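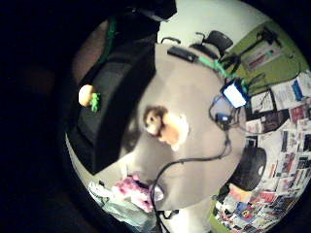
Morven Skinner range des jouets pour adultes. La formule la fait soupirer, elle l'emploie pourtant elle-même au téléphone, faute de mieux. Son atelier, Jikitz, se rend dans les bureaux d'Indetstead et trie ce qui s'est accumulé sur les tables depuis le dernier déménagement : figurines, peluches, balles, porte-clés orphelins. Sur la table grise, au moment où nous nous asseyons, une petite balle jaune orangé garnie d'un bout de feuillage vert est appuyée contre une grande boîte noire. « Un ananas », décrète-t-elle. Son associé Ross Niven penche pour la mandarine. La question est ouverte depuis le début de la matinée et personne ne semble pressé de la refermer.

Avant les jouets, Morven Skinner a classé des archives pour un notaire. « Les actes de vente ont un avantage, ils n'ont pas d'yeux. Jetez une peluche devant quelqu'un, même une peluche qu'il n'a pas regardée depuis cinq ans, et vous devenez un monstre. » Elle ne jette donc presque rien. Sa méthode tient dans un classeur de 44 pages, que Ross Niven dit avoir lu et dont il cite toujours la même, la douzième, celle des pauses.

Le principe est simple : on sort tout et on ne décide rien le premier jour. « Les gens veulent commencer par acheter des boîtes. C'est une manière d'acheter la fin du travail. » Chez Laing, un cabinet de géomètres où elle est intervenue en juin, on lui avait préparé des bacs transparents, étiquetés d'avance. L'un d'eux portait la mention « Divers ». Elle l'a confisqué.

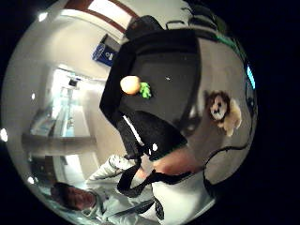 Le deuxième jour, on regroupe, et les ennuis commencent. Faut-il ranger par taille, par matière, par couleur ? Chez Laing, Dougal Sutherland, le comptable, tenait à l'ordre alphabétique. « J'ai demandé à quelle lettre il mettait un canard avec un chapeau. Il a réfléchi très longtemps. Il a fini par répondre C, mais on sentait qu'il avait perdu quelque chose. » Elle préfère classer par endroit : ce qui vit sur une table, ce qui vit sur une étagère, ce qui voyage dans un sac. Les objets mous vont en bas, parce qu'ils tombent bien.

Et les fruits ? « Les fruits en jouet, c'est l'enfer. Ça roule, ça perd ses feuilles, et tout le monde en a un sans l'avoir jamais acheté. » Ross Niven propose de les coudre à quelque chose. Elle le regarde comme on regarde un stagiaire, ce qu'il n'est plus depuis longtemps.

On lui demande si elle est ordonnée chez elle. Elle remet son gilet en place. « J'ai un tiroir. » On insiste. « Il ferme. » Ross Niven précise qu'il ferme si l'on s'assied dessus.

Jikitz doit passer le mois prochain chez Feno, dont l'accueil, à ce qu'on lui a raconté, compte plus d'ours que de chaises. Le devis est parti, le classeur aussi. Pour la mandarine, ou l'ananas, elle a accepté de créer une fiche provisoire, intitulée « Agrume contesté ». Ross Niven a signé tout de suite. Elle a relu le mot « agrume » deux minutes plus tard, et la fiche est à refaire.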